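2 min read

Packing for my mountain month

In February I go to Pandcombe again, to the small house at 1,276 meters. The bus from Drastia climbs slowly, and I carry everything myself, so each year I try to bring less - and each year I fail a little.

Evenings there are long. After soup we play cards or drink tea, and I sleep early.

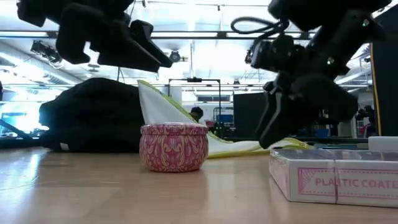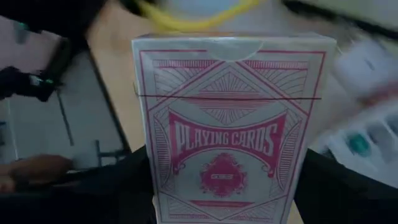
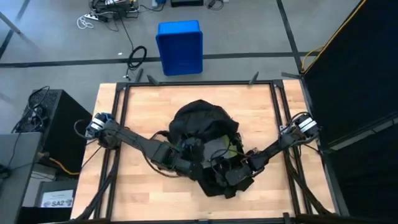

A round tin, a deck of cards and a black backpack.

What I leave at home

My second coat, for sure. Also the thick novel, which has nearly 500 pages and which I never finished. The village shop sells good bread until noon.

Last updated: February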